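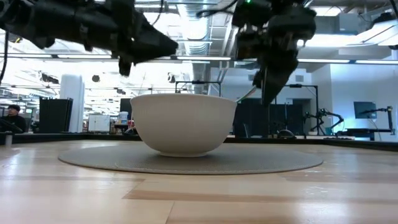

I don't own a robot and I'm not in the market for one, so take this visit report with that in mind. A mate at my woodturning club had been on at me since June to see what the Skitness build group was doing with its evening slots at a shared workshop, and I finally drove over after tea. The job on the bench was clearing up after a meal: a big off-white bowl on a round grey placemat, cutlery in it, and two black arms hanging over the lot. Behind them it's all ducting, strip lights and other people's benches. Parking is free after 6, if you can find the driveway.

My guide was Lizelle Khumalo, who wrote most of the control code and was admirably blunt about it. The project is called Wikine. It began in her garage, and moved when the second arm wouldn't fit beside the car. There are 14 members on the books and three who turn up regularly. Fees cover the bench and not much else.

I'd been promised a home helper. What I got was a home helper that needs its own table, its own frame sitting on top of the table, and somebody standing by in case it does something daft. Lizelle says each arm knows where the other one is to within 3 millimetres. I asked whether it knows where the fork is. “That's the harder question,” she said, and went off to find her log.

The log is a proper paper one, and I liked it more than anything else I saw. They had written up 715 attempts at the cutlery job, and 203 of those were marked as finished with no hand going in to help. I've had apprentices with worse figures — but I didn't have to rewire them. The rest of the pages say things like “dropped spoon, again” and “Alell crashed”, Alell being the program that plans the moves.
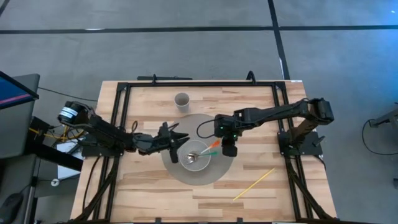 The Wikine bench, with the orange and green handles sticking out over the rim on the gripper side.

I'll give them the woodwork. The top is light butcher block in narrow strips, and I'd have been pleased to put it in my own kitchen. The cabling I'd send back. Lizelle reckons a tidy-up is coming once they settle on where the arms should be mounted, and I've heard that about every shed I've ever stood in.

Would I have one at home? No. I can empty a bowl of forks while the kettle boils, and I don't need a laptop to do it. Their next plan is a drying rack, which they're calling Sepúlveda after a street one of them used to live on. I said I'd come back for that, and I probably will. Visitors are welcome from 7 in the evening, shoes with closed toes, and bring your own mug.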